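How to Write a Live Review the Morning After

By Raelene Lowther
October 15, 2024

Most live reviews are due before noon the next day. You got home late, your ears are still ringing, and the editor wants 400 words. These steps are the ones we give to new writers at Skindora, and they work for a club show as well as a theater.

Before the show

Listen to the newest record twice, all the way through. Then look up what the band played on the last few dates of the tour. You don't need to memorize it. You only want to know a new song when you hear one.

Find out who is opening and get the spelling of every name. Melur Tambunan, who edits our live pages, sends back any review that skips the support act.

During the show

Write down the first song, the last song and the encore. For the rest, a word or two per song is enough – "slower than record," "drummer sings," "crowd talks through it." Use a small paper notebook. A phone lights up your face and annoys the people behind you.

Move at least once. Sound at the back of a room can be very different from sound at the rail, and you should know which one you are reviewing.

The next morning

Clear a space and put your notes in front of you before you open anything online. Read them through once and mark the 4 moments you remember best without help. Those are your review. Everything else is there to connect them. 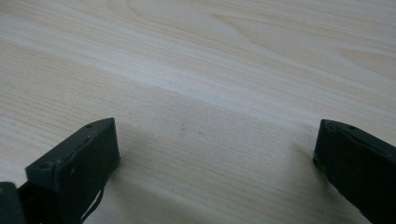
A bare stretch of wooden tabletop.

Write the opening paragraph last. Start with the moment you marked first and describe what happened in plain terms: who played what, how loud, how the room took it. When I covered Udeo in March, I spent an hour on a clever opening about the weather and cut all of it. The piece ran with the second paragraph on top.

Keep the band's history to two sentences. Readers who want more will look it up.

Check the facts

Go over song titles, the name of the venue and the lineup on the night. Touring players change often. If you give the size of the crowd, get it from the venue. Liem, a room I review in often, holds 189, and I have seen it described in print as "a crowd of hundreds."

Eat something before the final read. You will catch more mistakes.

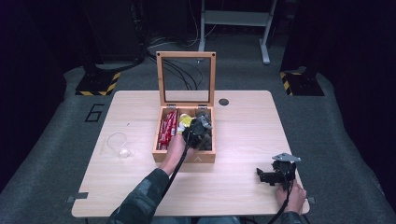

Wooden box with a clear lid, snack sticks on the left.

Read the whole thing out loud. Cut any line that could be about a different band on a different night. Words like "blistering" and "soaring" usually go at this stage.

File it

Send the text in the body of the email, with the setlist underneath and your photo credits last. Put the band, venue and date in the subject line. If a title is still unconfirmed, say so at the top so the editor can check it.

Save your notes after filing. Bands come back, and the next writer may ask for them.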